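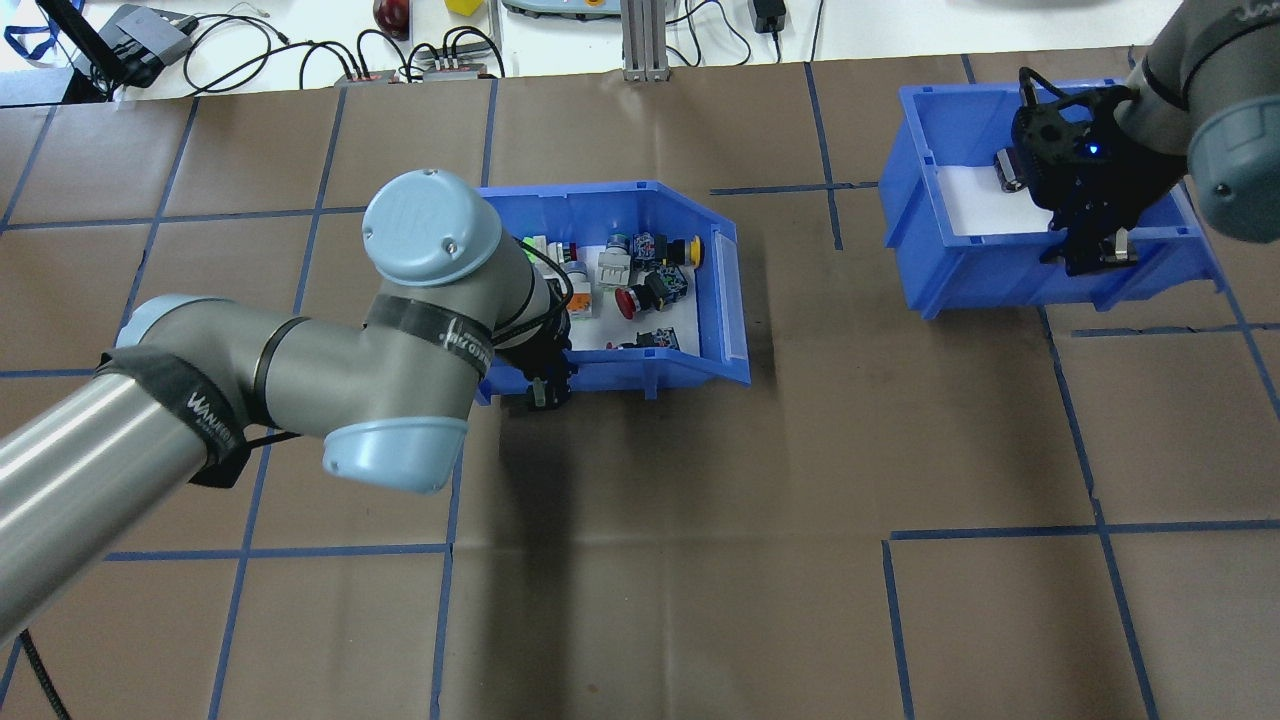

Guillotine and Folder Inspection, with Comments

Shop: Clillby Print Finishing
Machines: Aitken guillotine, Folel buckle folder
Checked by: Darcy Bergeron
Comments: Keir Shearer

1. Two-hand cut control. Pass.
Both buttons have to go down together. Tried it with one taped and the blade stayed up. I'd like to see that repeated on a cold morning before I believe it.

2. Light curtain. Pass, with doubts.
Stops the clamp every time at table height. The sales sheet says it covers the full opening. Test it near the top too, with a rod and not a hand.

3. Blade change tool and carrier. Fail.
Carrier has 2 screws and one is stripped. "Still holds" was written on last month's sheet. Out of use until replaced.

4. Blade bolts. Pass.
Torque marks line up. Marks only tell you where the bolt was when someone drew them, so put a wrench on it.

5. Folder side guards. Fail.
Interlock on the delivery side has been bypassed with a bit of wire. The operator says the Belix service tech left it that way. The tech says otherwise. Wire removed at 20 past the hour, machine tagged.

6. Emergency stops. Pass.
All tried under power. Run-down on the folder took 15 seconds, which I call slow. Service to look at the brake.

7. Floor around the guillotine. Pass.
Swept for the visit, I suspect. Check again in December, unannounced.

8. Paper stacks. Fail.
Limit is 200 sheets per lift for the heavy board. The sign is there. The lifts I watched were well over.

9. Training records. Incomplete.
Signatures present, no dates. A signature without a date is worth very little to me.

Reinspect items 3, 5, 8 and 9 before the folder goes back on shift.

14 shares | 3 comments

Innes Rutherford
We had the same wire trick on our creaser. Check the feed end as well.

Dougal Forsyth
15 seconds is the belt, not the brake. Seen it before.

Keir Shearer
Maybe. I'll wait for the service report.

Related
Perforating wheels: when to replace them
Who signs off a blade change?
Noise readings in small binderies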